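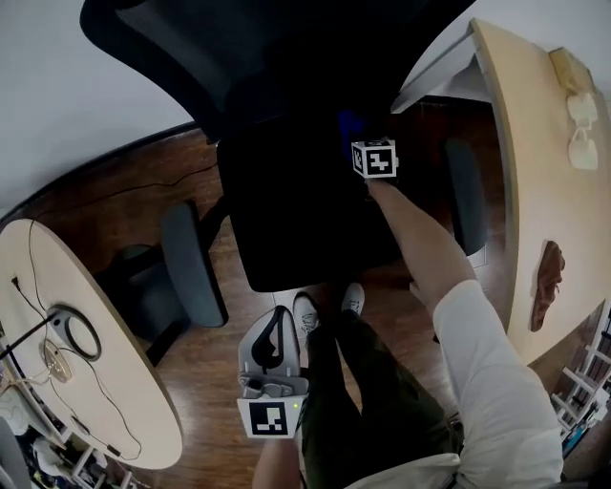 Winter walk-through time again, and I've done the whole upstairs office at Tovbridge plus the back stairs and the supply room. Same sheet as last year, with my comments after each item so you can see what I was thinking when I marked it. I started with seating this time, and on any chair, like the black mesh one with the dark gray armrests, I'd want you to check the seat cushion and both arms together. Anything marked FIX needs a work slip. Anything marked WATCH I'll come back to in January.

Date of walk-through: 14 December 2023
Area: second floor, back stairs, supply room
Sheet number: 1332

SEATING AND DESKS

1. Chairs roll freely and don't tip when you lean back. OK
I sat in every single one (yes, people stared). The one by the copier used to lean to the left and now it doesn't, so thank you to whoever tightened it.

2. Armrests tight, no wobble. WATCH
Two of them have a little play in them. Not enough to pinch a finger, but enough to bug me. If yours clicks when you stand up, leave a sticky note on it and I'll bring the hex keys.

3. Armrests clear the desk edge. OK
Please drop the arms before you scoot in! We've got desks with little half-moon dents along the front where arms have been rammed into them for years.

4. Desk drawers close all the way. FIX
Bottom drawer of the desk nearest the stairs sticks out a couple of inches and it's right at shin height. I found it with my shin. Slip is in.

5. Nothing heavy stored above shoulder height. OK
Much better than last year, when we had the old Yeoman binders stacked up on top of the cabinets. They're on the bottom shelf now and can stay there forever as far as I'm concerned.

CORDS AND POWER

6. No cords across walkways. FIX
One, and it's the fan heater again. I love being warm too, but it has to plug into the wall on your own side of the aisle.

7. Power strips not plugged into other power strips. OK
I got down on the floor with a flashlight for this one and it was all good. Lots of dust bunnies, though – see item 15.

8. Space heaters have tip-over shutoff. WATCH
The two Budix heaters both clicked off when I tilted them. The older one without a label didn't click off until it was nearly on its side, so I've moved it to the supply room until I decide what I want to do about it. Please don't go get it.

9. Outlet covers in place. OK
The cracked one in the kitchenette got replaced.

EXITS AND STAIRS

10. Exit signs lit. OK
All of them, including the one that flickered all through the fall.

11. Back stairs clear top to bottom. FIX
Boxes on the landing. It's the paper delivery and I know there's no good place for it, but the landing isn't a place at all. I've cleared some floor in the supply room behind the door, enough for one delivery if you stack it two high.

12. Handrail solid. OK
I pulled on it pretty hard. The third bracket up squeaks but doesn't move.

13. Fire door closes and latches by itself. WATCH
It closes, it just takes its sweet time over the last few inches. The Bonunov people are coming to look at the closer and I asked them to bring a spare arm. Until then give it a push behind you. And no wedges! I took away a wedge, a folded magazine and a shoe.

SUPPLY ROOM

14. Shelf load under the posted limit. OK
The tag says 200 pounds a shelf and we're nowhere near it, now that the toner is spread out over both sides. Heavy stuff goes low, light stuff goes high.

15. Floor swept, including under desks. FIX
See item 7. I'm asking for an extra pass with the vacuum before the holiday.

16. Cleaning products labeled and capped. FIX
There's a spray bottle with something blue in it and no label. I'm guessing window cleaner, but guessing isn't how we do this, so it's out of use and sitting in the sink cabinet with tape over the trigger.

17. Step stool in good shape. OK
Rubber feet all there. Use it, please. I saw shoe prints on a shelf.

18. Extinguisher gauge in the green, tag current. OK
The one by the door is tag 713. It was hidden behind a coat again, so I've put in for a second coat hook farther down the wall.

FIRST AID

19. Kit stocked. FIX
We're out of the medium bandages and there's only one pair of gloves left. Burn gel is still in date. I've ordered refills, and if you use something, just jot it down on the card inside the lid – I don't need your name or the story, although I do like the stories.

20. Eyewash bottle sealed. OK
Seal's good.

Open slips go on the clipboard by the kitchenette, and you can add your own at the bottom in pencil. Downstairs gets its turn in January, so start digging out those closets.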